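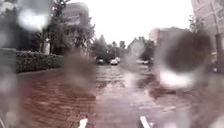
Ich hänge seit zwei Wochen an der Frage, ob man die Strecke vom Hoftor bis zur Werkstatt schon einer Maschine überlassen kann. Es geht um Botengänge: leere Kisten raus, Kleinteile rein, abends die Mülltonne an die Straße. Mechanisch ist das meiner Ansicht nach erledigt. Rotes Klinkerpflaster, eine geschnittene Hecke links als Leitlinie, geradeaus bis zu den geparkten Autos am Ende, das fährt jedes halbwegs vernünftige Fahrwerk. Was mir Sorgen macht, ist die Wahrnehmung bei Regen. Ein dicker Tropfen sitzt rechts genau vor dem flachen Gebäudeteil und dem Fahrbahnrand, und in der Mitte spiegelt das stehende Wasser den Himmel. Wie geht ihr damit um? Reicht Wischen und Hydrophobieren, oder ist das Thema Außenbereich für Hausarbeit vorerst vom Tisch?

Membridge

Tropfen auf der Optik sind ein gelöstes Problem, wenn man es als Reinigungsproblem behandelt. Druckluftdüse, kurzer Stoß, fertig. Macht jede bessere Waschanlage an ihren Sensoren so. Die Spiegelung ist der schwierigere Teil. Eine nasse Fläche, die den Himmel zeigt, hat für ein Stereoverfahren eine falsche Tiefe: Der Abgleich rastet auf dem gespiegelten Inhalt ein und meldet ein Loch. Die Maschine bleibt dann stehen oder fährt außen herum, und außen herum ist bei dir die Hecke.

Umatum

Zitat Umatum: "Druckluftdüse, kurzer Stoß, fertig."

Und der Kompressor? Bei einem kleinen Fahrgerät mit Akku ist das ein relevanter Posten. Ich habe es bei uns mit einer rotierenden Scheibe vor der Kamera versucht. Funktioniert optisch gut, aber das Lager war nach 80 Betriebsstunden hin, weil Feinsand hineingekommen ist. Jetzt läuft eine einfache Haube mit langem Schirm. Bei senkrechtem Regen genügt das, bei Wind nicht.

Zur eigentlichen Frage: Ich sehe das Fahren nicht als den Engpass. Die Tonne ist der Engpass. Tor auf, Griff finden, kippen, ziehen, an der Bordsteinkante nicht umwerfen. Daran scheitert es auch bei trockenem Wetter.

Tam

Da widerspreche ich. Die Tonne ist ein genormtes Objekt mit bekanntem Griff. Man muss gar nicht greifen, eine Kupplung mit Haken reicht. Kwan-ho Cheung aus unserer Schlosserei hat so etwas aus Flachstahl gebaut, zwei Abende Arbeit. Die Aufgabe wird nur schwer, wenn man unbedingt eine Hand nachbauen will.

Umatum

Mit Haken ist es dann aber keine Maschine, die Hausarbeit kann, sondern eine, die genau diese eine Tonne zieht. Darum ging es in der Diskussion doch ursprünglich. Für eine Tonne pro Woche baut man so etwas nicht.

Tam

Kommt auf die Stückzahl an. In der Halle haben wir seit August einen Schlepper für Gitterboxen. Elf Haltepunkte, feste Kupplung, keine Greiftechnik. Läuft im Einschichtbetrieb durch, Eingriffe durch Personal sind selten. Der zweite Versuch, Kleinteile aus den Boxen vereinzeln und in Sichtlagerkästen umfüllen, ist wieder abgebaut. Flachdichtungen, die aneinander haften, kriegt der Sauger nicht getrennt. Ein Auszubildender macht das nebenbei.

Meine Einteilung wäre daher: Transport auf bekannter Strecke ja, Handhabung von gleichartigen, formstabilen Teilen ja, alles Biegeschlaffe oder Verhakte nein. Wäsche gehört für mich in die dritte Gruppe, Geschirr ausräumen dazwischen.

Grevcombe

Geschirr ausräumen habe ich vor Kurzem als Vorführung gesehen. Teller und Becher in Ordnung. Besteckkorb wurde ausgelassen. Zeitbedarf war nicht angegeben, das Video war beschleunigt. Mehr kann ich dazu nicht sagen.

@Membridge: Wie breit ist deine Gasse, und fahren da Autos durch? Wenn ja, ist die Technik deine kleinere Sorge. Öffentlicher Verkehrsraum ist eine Haftungsfrage, die würde ich vor dem ersten Sensor klären.

Jakab_E

Breite müsste ich nachmessen. Privatgrund bis zum Tor, danach nicht mehr. Das Stück, auf dem die Tonne steht, liegt also auf der falschen Seite. Die Haftung hatte ich tatsächlich als Letztes auf der Liste.

Zum Fahrwerk noch: Auf den Fugen habe ich keine Schwingungsprobleme, auch nicht mit Vollgummi. Nass ist der Bremsweg länger, aber bei Schrittgeschwindigkeit ist mir das egal.

@Umatum: Welche Abhilfe gibt es gegen die Spiegelung, außer Anhalten?

Membridge

Drei Möglichkeiten, in der Reihenfolge meines Vertrauens:

1. Karte der Strecke vorab aufnehmen und den Boden als bekannt annehmen. Meldet die Kamera ein Loch, wo die Karte Pflaster hat, gilt die Karte. Neue Hindernisse müssen dann allerdings über einen anderen Kanal kommen.
2. Radar nach vorn. Dem ist das Wasser auf der Scheibe weitgehend gleichgültig, die Auflösung ist dafür mäßig.
3. Polfilter. Hilft nur in einem bestimmten Winkelbereich und kostet Licht, bei bedecktem Himmel und im Winter also eher unpraktisch.

Lidar habe ich absichtlich weggelassen. Auf nassen Flächen geht bei flachem Einfall der größte Teil des Strahls nach vorn weg, man bekommt vom Boden kaum Rücklauf.

Umatum

Punkt 1 halte ich für gefährlich. Der Kanaldeckel, der für Arbeiten offen steht, ist in der Karte auch Pflaster.

Jakab_E

Deshalb der Satz mit dem anderen Kanal. Bei einem offenen Deckel stehen im Normalfall Absperrungen, und die sieht das Radar.

Umatum

"Im Normalfall" schreibt dir keine Versicherung in den Vertrag. Für so etwas gehört eine Absturzerkennung nach unten ins Gerät, kurz vor den Vorderrädern, unabhängig von der Navigation. Ultraschall, etwa 2 Euro pro Stück im Einkauf. Der misst auf Wasser genauso wie auf Stein.

Jakab_E

Ultraschall nach unten ist bei mir schon eingebaut, bisher nur als Parkhilfe an der Rampe genutzt. Das lässt sich umhängen.

Zwischenstand für mich: Kisten zwischen Tor und Werkstatt ja, auch bei Regen, mit Schirmhaube und Karte. Tonne vorerst von Hand. Die Düse probiere ich aus, wenn ich einen Kompressor finde, der unter der Abdeckung Platz hat.

Membridge

Nimm keinen Kompressor, nimm eine Membranpumpe mit kleinem Druckspeicher. Die lädt langsam, der Stoß kommt aus dem Speicher. Teilenummer schicke ich dir per PN, ich sitze gerade nicht am richtigen Rechner.

Grevcombe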